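Repair or Replace: What Wistbridge Students Do With Worn Clothing

Project report, Consumer Studies, second term
October 19, 2024

Background

Our group wanted to know what students do with a piece of clothing once it starts to wear out. We picked everyday items such as jeans, belts, jackets and backpacks. Shoes were left out because most people in the class said they would never try to fix them.

The survey went out in July through the Wistbridge student newsletter. We got 312 usable responses. Forms with no answer to the main question were removed before we started sorting.

We also spoke to customers at Gutis, the repair counter on the lower level of the library building. Gutis does hems, zippers, patches and belt holes. Prices are posted at the counter and the wait is usually under a week.

Method

The survey had one main question: "The last time an item of clothing was damaged, what did you do with it?" People could choose repaired it, paid for repair, kept wearing it as it was, gave it away, or threw it out. A comment box followed. Comments were read by two group members separately and sorted into themes. Where the two did not agree, the whole group talked it over.

Belts caused trouble. Some people treated a belt as part of the pants and some listed it as an item of its own. Woven and rope-style belts were the hardest to sort, as they tend to fray slowly and people could not say when the damage happened.

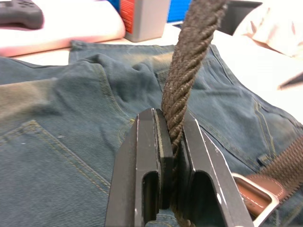 Ratree Nilsuwan wrote in the comment box that she had never thought of a belt as something that could be repaired, and that when the end of hers came apart she tied a knot in it and kept wearing it. She asked why the survey had no choice for "fixed it badly." We agree that it should have had one.

Results

The most common answer was "kept wearing it as it was." Paid repair came last. In the comments, the reason given most often for not paying was that the repair would cost too much compared to a new item. Several people said they did not know Gutis existed.

Jeans were the item people were most willing to fix. Comments mentioned the inner thigh, the knees and the back pocket corners as the places that go first. Many respondents said a faded or worn look did not count as damage at all. 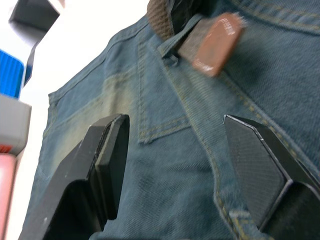

Jackets came second, mostly because of zippers. A broken zipper makes a jacket hard to use, so people acted sooner. Backpacks were rarely repaired, and the comments suggest that students wait until a strap fails and then buy a new one.

Limits

The newsletter is read mainly by students who live on campus, so commuters are probably missing from our data. We also relied on memory. Someone who threw out a shirt months ago may not remember it.

Next steps

We would like to run the survey again with a separate section for belts and a sixth answer choice. Gutis has agreed to put a paper copy on the counter.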